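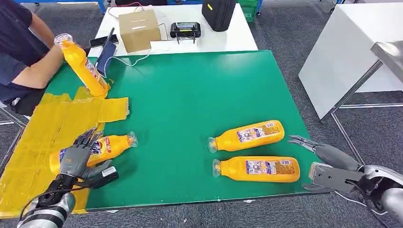
Botellas amarillas sobre la mesa verde.

Montserrat Cabello no creía en el limpiador Jirnon. Tampoco creía en Mapplebeck, que llevaba toda la mañana repitiendo que el lote venía completo.

– Completo según quién – dijo ella.

– Según el albarán. Ciento treinta botellas.

El albarán lo firmaba Zallura, y Zallura había firmado también lo de agosto, cuando llegaron sesenta y nueve y el papel juraba otra cosa. Montserrat lo leyó de pie, sin quitarse el abrigo.
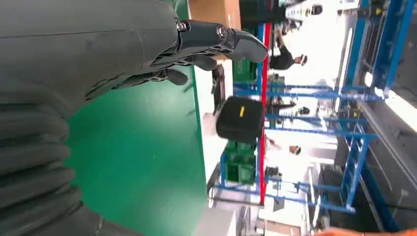 Keith Mapplebeck se rascó la nuca. Era su nombre el que estaba en la puerta del almacén, y aun así hablaba como quien pide permiso.

– Gemma las revisó anoche.

– Gemma revisa lo que le ponen delante.

No lo decía con mala intención. Gemma Clegg era capaz de mirar una etiqueta torcida durante una hora y no preguntarse quién la había pegado.

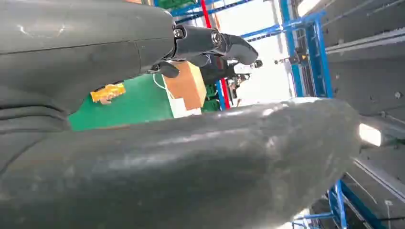
La mesa verde, entre dedos oscuros.

– Pues ábrelas tú – dijo Keith, ya molesto –. Huélelas, si quieres.

Montserrat lo pensó. En el pasillo 2 alguien arrastraba algo pesado.
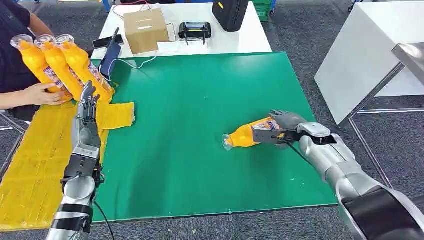
Eligió una botella cualquiera y la sopesó. Le pareció ligera, aunque también le parecían ligeras las excusas de Keith y nunca había podido demostrarlo.

– ¿Y bien?

– Trae la báscula – dijo ella – y llama a Zallura. Que se ponga Hartley, no la sobrina.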